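Setting Up Your Melness Bread Proofer

Last updated: 28 February 2024

Section 3: Choosing a spot and getting the proofer ready

Welcome back! If you have worked through Section 2, the box is empty, the packing foam is out of the way and you have checked your parts against the sheet in the lid. Now comes the pleasant bit, finding the proofer a home in your kitchen. Please take your time over it. A wooden table does very nicely, and so does an ordinary counter, as long as it is level and sturdy.

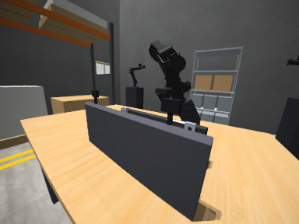
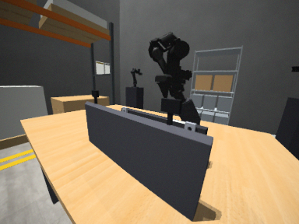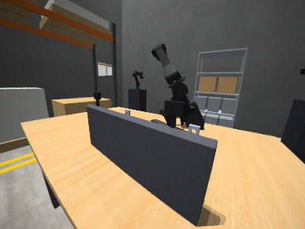
A wooden tabletop with an upright dark gray panel on it.

Before you carry the proofer over, have a look at what else goes on in that part of the room. Dough likes steady warmth and no surprises, and a spot that seems perfect in the morning may be in full sun by two o'clock. I keep mine well away from the back door, having lost a very promising rye one winter to people going in and out with firewood.

1. Wipe the surface with a damp cloth and let it dry completely.

2. Set the base down with the control dial facing you. Leave a hand's width of space on every side so that the vents can breathe.

3. Press gently on each corner in turn. If the base rocks, screw the foot at that corner out a little and try again. It may take a couple of goes around, and that's perfectly normal.

4. Lay the water tray in the hollow in the middle of the base. The lip of the tray goes toward the back.

5. Pour cool tap water into the tray up to the lower line. Use the upper line only for long, slow proofs (see Section 5, which has the overnight settings).

6. Place the wire rack over the tray. You should feel it drop into its four notches.

7. Unfold the side walls, back one first, and push down until each one clicks. Then rest the lid on top.

CAUTION: Always unplug the proofer before filling, emptying or lifting the water tray. Never move the proofer with water in it.

NOTE: If you have the older Rakix lid with the single vent, it will fit, but turn it so that the vent sits at the back. Otherwise the steam comes out right under your nose when you bend down to look at your loaf, and you will want to bend down and look, we all do.

First warm-up

Run the proofer empty once before you trust it with any dough. There may be a faint smell the first time, a bit like a new toaster, and it should fade before the warm-up is over.

8. Plug the cord straight into a wall outlet. Please don't use an extension cord.

9. Turn the dial to LOW and wait for the green light. Leave the lid on while you wait (I know, it's tempting).

10. Once the light is green, turn the dial to MEDIUM and let the proofer run for an hour.

11. Turn the dial to OFF, unplug, and let everything cool before you tip the water out and dry the tray.

If the light blinks orange, the tray is either missing or not sitting flat. Unplug, let it cool, lift out the rack, reseat the tray and start again from step 6. If it goes on blinking after that, write to Lesia Skoryk at the Melness help desk and mention code 357, so that your message goes to the right folder. Replacement trays are part number 891.

A word about bowls and pans. Most round bowls will fit with the walls up, and so will the Panis long loaf pan if you set it corner to corner. The large Kushnir crock is too tall for the lid, I'm sorry to say, but you can divide your dough between two smaller bowls and it will rise just as happily. In July, or whenever your kitchen is already very warm, start on LOW and check the dough early.

When the tray is dry and back in its place, go on to Section 4, Your First Loaf.

14 comments · 6 shares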